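I finally got myself over to Prillholm in July for the gripper comparison at Stiment, and oh, it was worth the drive! Li-hua Tseng met me at the door with coffee and took me straight back to the test table, with a white arm at one side and plenty of household stuff to grab, bowls, a little metal cup, even a cucumber. 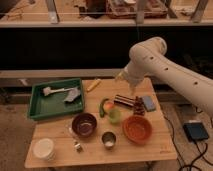

We talked fingers first. The Clollo pair is soft and closes slowly, and Li-hua likes it for fruit. The Tehrani is stiffer and quicker (also louder, I had to shout). Each one gets 100 tries per round, and they'd logged 509 by the time I showed up. I'd have guessed the Tehrani for everything, but Hằng Tạ showed me the log for the bowls and the Clollo was ahead by 9. Go figure! 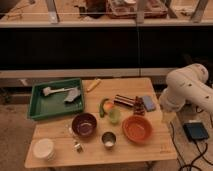 Prillholm, July

Back again for the afternoon session, and Hằng let me pick the next round. I went with the Tehrani and a slower approach speed. My notes get messy from there, but I did write down that swapping fingers takes one hex key and a lot of patience.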